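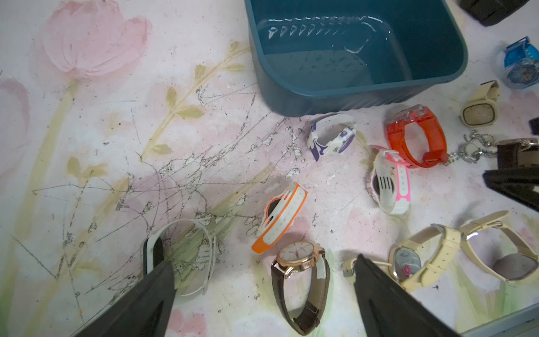

Watches and a blue basin on a flowered surface.

Visit to the international student office, Minwood
January 17, 2019

Our group from Braltberg College spent a day at the Ojala Institute in Minwood, where 76 of our students are due to start a study year in June. The train was late and we missed the welcome talk.

The institute has 300 students from abroad, and 200 of them live in the two halls behind the library. We saw a single room and a shared one on the second floor. Both had a desk, a wardrobe and a sink. Kitchens are shared by eight people. The heating is controlled by the building, and students we met said it goes off at eleven.

New arrivals get a language test in the first week and are placed in one of five groups. Classes run in the mornings. Some of the second-year students told us they learned more from their part-time jobs in town than from the evening course, which has been shortened.

Lunch was soup and rye bread in the main dining hall. After that we were shown the Getell Building, where the labs and the visa desk are. The desk is open four days a week and there was a line when we went past.

Forms for the housing deposit can be picked up from our office, room 12. The deposit is 200 euros and has to be paid before rooms are assigned.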